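Setstead puts its home robot rules on paper

I spent Monday afternoon at Setstead, and I came away with a stapled booklet I've now read twice (yes, on the bus). It's the shop's new practice guide for robots that do household chores, and it goes into use in October. There are 18 rules in it, and most of them would fit on a sticky note!

Renu Tomar wrote the first draft with Recep Polat, and she was happy to go through it with me over some pretty bad coffee. Her favorite is rule 2: the arm stays still while anyone has a hand inside an appliance. Sounds obvious, right? She told me the old wording took up most of a page and people just skipped it.

Laundry gets the longest chapter, which surprised me until I thought about all the ways a sleeve can snag. The gripper has to open fully before it backs away from a door, and pulling harder on stuck fabric is out — the robot stops and calls a person over.

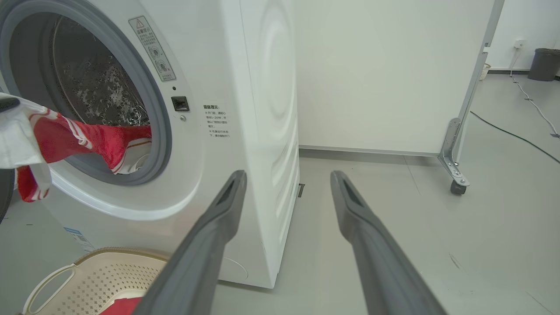
Cables get their own page too. Every shift starts with a walk around the work area, and the person doing it signs a sheet. Polat wanted a checkbox on a tablet, Tomar wanted paper, and paper won. I'm with her on that one.

Not everybody loves the whole thing. Tsz-kin Tsai, who trains new operators, thinks 14 days is too long to wait before a newcomer can run a session alone, and he's asked for a shorter option for people with earlier experience. Tomar says she'll look at it once the guide has had some real use.

Skendunow has already asked for a copy, and Setstead says anyone else can pick one up at the front desk. Bring your own stapler, though — mine fell apart before I got home.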